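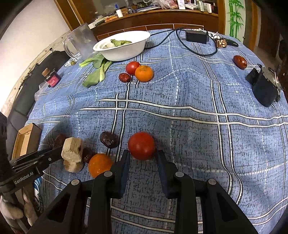

Finari Hand-Held Gripper Pair
Item 402, in the group: Manual grippers for recorded handling work

Price: on request
Delivery: from the Berkmont warehouse
Page checked: 13 February 2020

What you buy

The item is a set of two grippers, one for the left hand and one for the right hand. Each gripper has two fingers and is moved by the person who holds it. The set is meant for companies and schools which want to collect handling work at a normal table before they decide about a robot arm. Rothe delivers the set with a charger, two cables and one bag of spare screws. The arm, the computer and the storage are not included, and we ask you to plan them separately.

Main data

Opening of the fingers: 100 mm
Spare grip pads in the box: one pair for each gripper
Longest recording on one charge: roughly 105 minutes
Warranty: 12 months, without the pads

How to plan the budget

Many customers calculate only the price of the grippers, and later they are surprised. In our experience the grippers are the smaller part of the first year. The bigger part is the hours of the people who use them. Please reserve 40 hours for learning and for the first recordings which will be thrown away. Pads are a wearing part and should have their own line in the budget.

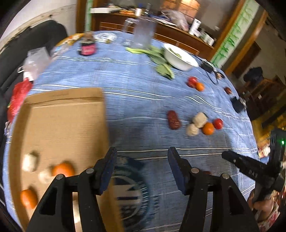
Objects for the work also cost money, although not much. Food is a good choice for the beginning, as it can be bought in any shop and no two pieces have the same shape. A table with tomatoes, oranges, leafy greens in a bowl and a flat cardboard tray gives already enough different tasks for a first plan: round things to pick, soft leaves to move, a low edge to go over. Fresh goods must be replaced often, so put them under running costs and not under equipment.

One set or two?

For one operator, one set is enough. If two people shall work in the same hours, please order a second set and a second charger. Sharing is possible, but the changing of hands takes time and the straps must be adjusted again for every person. An order placed before August can be extended later at the same unit price.

Accessories

Grip pads, soft, pair
Grip pads, firm, pair
Skinano transport case for one set
Second charger

The case is sold without foam. The foam must be ordered for the left and the right side together.

Questions before ordering

Unai Aranda prepares all the offers for this group. Please write to him the number of operators, the size of the table and the heaviest object you want to lift. He answers normally in two working days.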